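Category: Planning & Purchasing / Talk Notes
February – by Young-sook Ma

Slide 1. Opening
Good morning. I will speak on how we planned the budget for our folding station at Lollbridge. I keep it to 19 minutes, then questions. Please stop me if I speak too fast.

Slide 2. The quote is not the budget
The first quote from Jomik was for the two-arm unit only. We were happy with it for one week. Then we began to write down what stands near the unit when it works, and the list became long. Tables, power, network, spare fingers, a place for the operator to sit. (Pause. Ask who in the room has budgeted for cables.)

Slide 3. Small items
– Extras in the first year: $2087. We had planned $435.
– Most of the difference was brackets and cables. Alvarado sells the brackets one by one, and delivery is charged each time. Order them together.
– Table covers are cheap, but write them in anyway. Finance does not like to see them later.

Slide 4. Floor space
Measure with the arms open, not with the arms at rest. Flutley gave us a drawing of the base only. I had to ask two times for the reach. Leave also space for a person to walk behind the table.

Slide 5. The work itself
(Show both pictures, let people look before talking.) 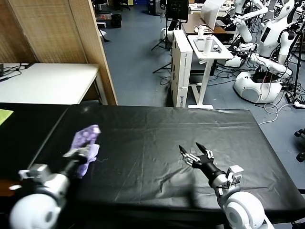 Purple cloth in the left gripper, the right one open over the table.

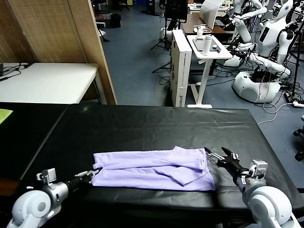 The same color of cloth, folded into a long rectangle.

Say: the plastic sheet on the table is wrinkled in both. Ask your supplier if they test on such a surface or only on a clean, flat one. Look also at the floor in the back, the cables there. This is the line in the budget I forgot.

Slide 6. What I would ask the supplier now
– Which parts wear first, and what is the price of one?
– How long is delivery for a gripper? Ours took 10 working days, and we had no spare.
– Is training included, and for how many people?
– Who pays if the unit must be moved to another room?

Slide 7. Questions
The budget sheet is with the organizers. Leave your e-mail on the paper at the door and I will send it on Wednesday.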